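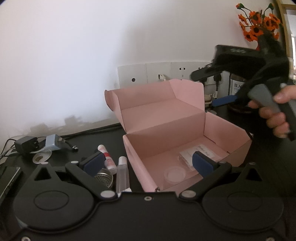 Box task at the bench: two hand-held grippers, small items to the left of the open carton.

About Trascombe

Trascombe tests whether machines can do household and shop-floor chores, and publishes what they can't do. We started in January with one bench and a list of jobs taken from people who do them for a living. The list now has 2847 entries, from packing small cartons to sorting cutlery.

Our position is conservative. A tube, a bottle and a box are easy for a person and still awkward for an arm. Clear plastic is hard to detect, cardboard lids spring back, and cables snag. Each chore is first done by people with hand-held grippers, which limits them to two fingers per hand. If a person can't finish the job that way, we don't ask a machine to try.

A chore is rated on a scale of 5, from "not attempted" to "unattended". Only three have reached the top grade. Folding fitted sheets has not moved off the bottom — nor do we expect it to soon.

People

Teresa Kinsella, director
Mahfuz Weerakoon, gripper hardware
Lovisa Hedlund, trial design and ratings

Test reports are free to read. We do not sell robots, and manufacturers don't see a rating before it is published.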